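Sep 28, 2024

Today I finally changed the app for my downloads. The old one, Brondix, was on my phone for a long time and I was used to it, but after the update in July it shows an advertisement each time I open the list. Also it stops the download when the screen goes dark. I lost patience this morning, when a file of 3,000 megabytes stopped at the end and started again from zero.

So I installed Geltska. It is free and I took it from the normal store, because with the modified versions I had a bad experience before - my old phone was full of strange windows after one of them. The first start was slow. It asked for permission to use the storage, the notifications and also the contacts. I said no to the contacts and it works the same.

Then I tried it with the new Linux system from Plendberg, which is legal to share and has always many people connected. There were 40 of them when I looked. In the evening the speed is usually poor in our street, but I set the limit of connections to 30 and it finished in 17 minutes. With Brondix I would leave it for the night.

I don't like the menu very much. The button for pause is too near to the button for delete, and I have thick fingers. I deleted one audio book like this and had to add it again.
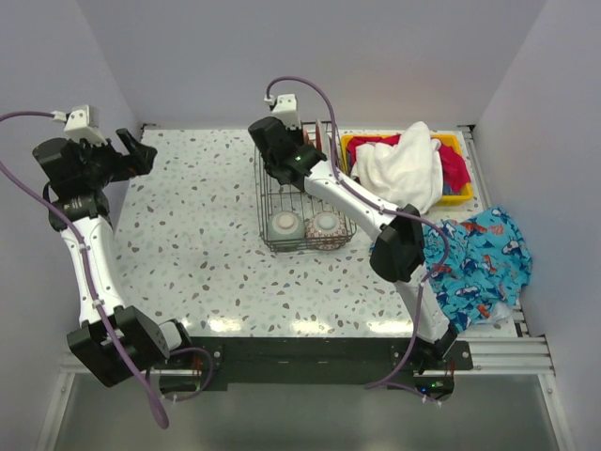 Two arms at a speckled white table, the left one with its gripper open.

Tomorrow I want to move the finished files to the memory card, if Geltska lets me choose the folder. I did not find this setting yet. I should also remove Brondix, but I keep it a few days more - my old list is still inside and I did not write it down anywhere.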